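Conham EP on 12-inch vinyl

I've had the Conham EP on repeat since July and I'm so happy to finally have it in the shop! Brekisari wrote all 3 songs at home, and Roswitha Ehlers plays the cello on the last one (my favorite, it gets me every single time). If you liked the Wistcombe single, you'll feel right at home with this.
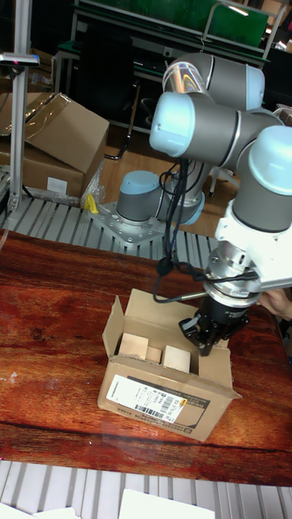

We got 170 copies, each with a lyric sheet tucked inside. It plays at 45, so check your turntable before you write to me about the slow vocals, ha! Orders go out from 9th September.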